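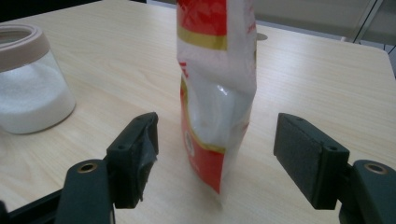 Posted by Leonor Matos on a Thursday evening in May | Filed under: house rules, grippers

I promised a few of you I would finally write down the rules we use for recording with the hand-held gripper, and then I kept putting it off, partly because they live on a sheet of paper taped inside a cupboard door and partly because every time I sit down to type them up I want to change one. So please take these as the rules as they stand this week!

We started with 38 of them. Bettencourt, the lab I came from, had a binder for this sort of thing, and I copied most of it over without thinking very hard. People nodded at it and then did whatever they liked (me included, I'm sorry to say). We're down to 14 now, and I'll only go through the ones I get letters about.

Before anything else, look at your pads. Both of them, inner faces, top to bottom. The left one on our current pair is looking worn and torn at its lower edge, with a ragged bit hanging down, and the right one is in much better shape. Our rule says a pad with any loose material gets written in the log before the next recording and swapped at the end of the session. Isa would like it swapped on the spot. We have gone back and forth about this over a great many cups of coffee, and I'm coming around to her side, because two unmatched pads don't hold a soft bag the way two matched ones do.

Which brings me to food. Sugar is my favorite thing to work with, since it shifts around inside the plastic and makes you pay attention, but it does get everywhere. Bag upright before you start. Fingers fully open on the approach, and come in level. Leave some clear table between the bag and the jar, more than you think you need. Anything that has been used for practice gets marked and never goes back to the kitchen, however clean it looks, and I don't care how badly someone wants a coffee.

Spills end the take. Keep the recording, label it as a spill, and wipe the whole table before the next one. The old Poltari checklist told you to delete those, and I think that was a real shame. We have 17 spills saved from this spring and I go back to them more often than to the tidy ones.

Last, labels. Write what you saw happen, in plain words, the same day. "Bag slipped" is a fine label. "Bad grasp" tells me very little by the following week.

I still owe you the section on cleaning the fingers, and Stultik has asked for our log sheet, so I'll put both up together once I've fixed the column headings.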